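Home Diary Recipes Letters Older entries

February, after supper

Today I wanted to write about the market, but I was in the kitchen almost the whole afternoon, so I will write about the kitchen.

It started with the pan from Elletti. Azlan bought it in the autumn, and since then it has no place of its own. Every evening one of us moves it from the stove to the table and then back again. This morning I decided that the pan must live in the cupboard, and for this the cupboard must be emptied, and so everything from the cupboard came out. My mother used to say that a kitchen is like a suitcase, if you take out one sock you will have to pack it all again. I did not believe her when I was a boy.

I found two packets of lentils, both open. I found the lid for which I was searching in December. I also found the receipt from Skusalon for the shelf that we never put on the wall, and the price on it was 154, which I remembered as much less. I put the receipt back in the drawer. Maybe one day I will look at it with more courage.

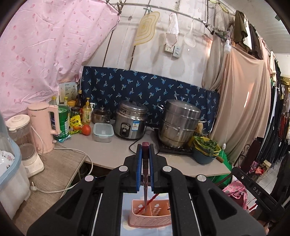
Wondimu Habte
Keeper of this diary, and cook on most evenings

I gave much time to the pink cutlery holder. I like it very much, with the small shapes cut out in its sides, although Azlan says it belongs in the room of a child. It has separate parts inside, and in principle each thing has its own part. In practice the red stick lies across everything, and the knife with the dark red handle goes in wherever there is space. I put the knife with the blade down. I am strict about this since I cut my thumb last year, and I ask every guest to do the same.

The kettle is also pink. I did not plan it so, they came from different shops in different years, but now they look like cousins. It stays at the left end of the counter beside the blender. I thought for a while to move the blender to a high place, but I know myself — if it is high, I will not make soup.

Then there are the bottles. I wanted to be serious and keep only what we use. The oil with the yellow pump stays in front, of course. The jar with the green lid also stays in front, because Azlan takes from it every day and complains if he must reach. Behind them it is more difficult. I took one bottle in my hand, I smelled it, I could not decide, and I put it back. I did this with several. The counter is therefore still full, and I must be honest that the pan is in the cupboard but the crowd outside is not smaller.

Azlan came home when I was wiping the shelf. He asked where is the pan. I showed him, and he was pleased, and then he took it out to fry eggs.

We ate the eggs with bread and the last of the cheese. There was one tomato on the counter near the oil, and I said we should keep it for tomorrow, for the lentils. Now I have lentils enough for a long time. I will soak some before I go to bed, if I remember. I must also write to my sister, and buy dish soap, and ask the neighbor if she wants the second sieve.

Contact Wondimu | © Wondimu Habte | Back to top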